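# Preparing a Family Migration File for Deposit

These instructions are for families who wish to place a record of an ancestor's arrival and settlement with the Piltetis Local History Collection. They apply to single migrants, to married couples, and to brothers or sisters who traveled separately and met again later. Please read all of the steps before starting, as some of the forms depend on one another.

## 1. Choose one person as the subject

Each file is built around a single named person. Relatives may appear in it, but the dates, places and documents should all be tied to the subject. If two brothers came out a year apart, prepare two files and cross-reference them on the cover sheet. The Casetti papers were first submitted as one bundle covering three generations, and it took a full winter to separate them.

Write the subject's name as it appears on the earliest document you hold. List every other spelling underneath, with the source of each. Do not correct a spelling, even where it is plainly a clerk's error.

## 2. Gather what the family already holds

Before writing to any archive, collect the papers that are in the house. These commonly include:

- letters and postcards, with their envelopes
- naturalization certificates
- union, lodge or church membership cards
- school reports and apprenticeship papers
- land receipts, leases and rate notices
- funeral cards and newspaper cuttings

Keep envelopes with the letters they came in. A postmark often gives the only firm date. Write nothing on an original - use a pencil note on a separate slip and place it behind the item.

## 3. Record the spoken account

Interview the oldest willing relative early in the process. Sessions should last no longer than 45 minutes. Begin with places and work before asking for dates, which most people recall less well.

Note who told the story to your relative, and when. An account heard at first hand from the migrant carries more weight than one passed through two or three people, and the file should make the difference clear.

## 4. Find the passage

Search passenger lists under every spelling recorded in Step 1. Allow for ages that are wrong by several years, and for an occupation that was adjusted to suit an assistance scheme. A market gardener may be entered as a farm laborer, and a dressmaker as a domestic servant.

If no entry is found, record the search anyway. State which lists were consulted, which years were covered and which spellings were tried. A later researcher can then begin where you stopped. The Dehghan file contains two pages of unsuccessful searches, and these are among its most used pages.

## 5. Build the timeline

Enter each event on the timeline form in date order, one event to a line. Every line needs a source number. Where two sources disagree, enter both and leave the question open.

Family memory may be used as a source. Mark it with the letter F so that it can be told apart from a document. For example, the Baron family recalled a first season spent clearing land, while the lease for the same block begins two years later. Both statements stand in the timeline.

## 6. Write the narrative

The narrative should not exceed 15 pages. Use plain sentences and give source numbers in brackets. Describe conditions in the home district, the reasons given for leaving, the first employment after arrival, and the later movements of the household. Please do not guess at feelings that no source reports.

Living persons may be named only with their written consent. Form 53 is used for this purpose, with one copy for each person.

## 7. Submit the file

Place the papers in the order of the cover sheet and number each item in pencil on its slip. Address the package to Cinzia Marras, Family Files, Box 783, Piltetis. Copies are preferred to originals at this stage. Files received by the end of April are reviewed before the summer closure.
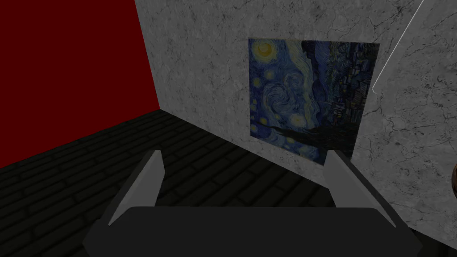
A receipt will be mailed to the depositor once the contents have been checked against the cover sheet. Keep it with the family's own copy of the file, and quote its number when sending any later additions.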